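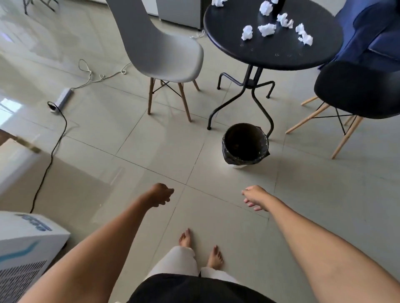 Photo: Forkstead

July 10, 2026
Posted by Bañez

I spent most of May proud of a clustering result. Six tidy clusters in the Woreddale survey data, nicely separated, each begging for a catchy label. I gave them catchy labels.

Then I reran k-means with 100 different random seeds. Four of my clusters wandered off in most of the runs – the "cautious optimists" dissolved completely, poor things. The other two were mostly people who had skipped the same 9 questions.

So I have discovered missing data. I'm rerunning it with the blanks handled properly, and the labels are staying in a drawer until then.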